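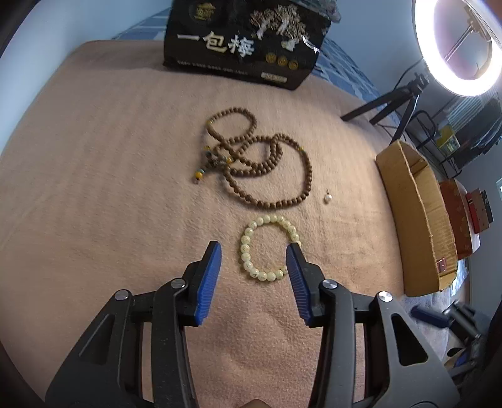
I watched Nolden for the second time last night, and I want to write about it while I still remember the order of things. The film is 100 minutes long and almost half of it takes place in one rented room, where a woman waits for her brother to come back from the hospital. In the first of these waiting parts there is a bead bracelet on the bed. It is the closed kind, pale round beads with small characters on each one, lying flat on a fleece blanket, and the camera looks at it for so long that I started to feel a little impatient. The first time, I thought the director was showing me a clue. The second time I understood that she only wanted me to be in the room.

The director is Saimi Nurmi, and this is her third film. I have seen the other two, Anano and Vonham, and I must say that I did not like Vonham very much. It had a detective in it, and a fire, and a great deal of music, and I had the feeling that somebody had told her to put these things in. Anano was better. It is a film about a bus driver who loses her license and continues to get up at four in the morning anyway. If you have seen it, you will remember the kitchen and the radio. Nolden is closer to that one, but it is colder and, I think, more sure of itself.

I should explain the story a little. Nolden is the name of the town, and the name is also on the factory, on the school and on the football shirts. The sister, Tijani (we never learn if this is her first name or her last name), comes by train after eleven years away. Her brother has had an accident at work. The factory offers the family a sum of money, and the brother wants to take it, and she does not want him to. That is the whole plot. There is no court, no speech in front of the workers, and the factory owner is never seen. We only hear him once, on a telephone, and he is polite.

What I admire most is how the conversations are written. In many films of this type people say exactly what they think, in full sentences, as if they had prepared at home. In Nolden they begin to say something and then they talk about soup. There is a scene in a laundromat which is maybe six minutes long, where Tijani tries to ask her brother if he is afraid. She asks about his shoes. She asks if the landlady is still angry. She reads to him from a notice on the wall about the opening hours. He answers all of these questions very seriously, and when the machine stops, both of them stay on the bench. I watched this scene with my hand over my mouth, and I could not tell you why.

English is my third language and I see most films with subtitles, so I am perhaps more careful about dialogue than other viewers. The subtitles here are good, with one exception. In the train station at the beginning, the old man says a word that is translated as "pity". It is the wrong word. It is closer to the feeling you have when you see your old school and it has been painted another color. I do not have an English word for that, and I suppose the translator did not have one either.

Now the parts I did not enjoy. The middle is slow, even for me, and I am a patient person. There are three walks along the river, and I believe one would be enough — the second and third show us the same gray water and the same coat. The friend from school, who owns the bar, is played in a different style from everyone else. He makes big gestures and he laughs before the joke is finished. Every time he came in I remembered that I was watching actors. I also have a problem with the dog. A dog appears, it is given a name, it follows Tijani to the bridge, and then it is gone from the film and no person ever speaks of it again. I waited for this dog until the credits.

The ending has made some people angry. I will not tell what happens, but I read in the comments under another review that it is "not an ending". I do not agree. She has made her decision much earlier, when she takes off her coat in the landlady's hallway and hangs it on the hook, and not over a chair as she did all the other times. After this the film only needs to let the evening pass. I missed the coat the first time because I was looking at her face.

I saw it first in November, in the small cinema behind the library, which has 200 seats. I sat in the fourth row with my coat on, the heating was broken again. On a big screen the factory is frightening. You see it through every window, and at night its lights are reflected on the ceiling of the room, moving slowly. On my television I lost most of this. The ceiling was simply dark, and I had to remember the lights instead of seeing them. On the other hand, at home I could hear the sound much better, especially the refrigerator, which starts and stops all through the film and one time seems to answer a question.

A reader wrote to me after my post about Anano and asked if it is necessary to see the films in order. No, they have no connection, apart from the same actress as the landlady and as the nurse in Vonham. I would start with Anano, then this one, and leave Vonham for a rainy evening when you have something to iron.

Next I want to write about the music in Nolden, the little there is of it. It is one piano piece, played badly by a neighbor upstairs, and I have been trying to find out what it is. I played it over the telephone to my sister, who had lessons for nine years, and she thinks it is an exercise for children, but she does not remember from which book. If you know it, please leave me a comment.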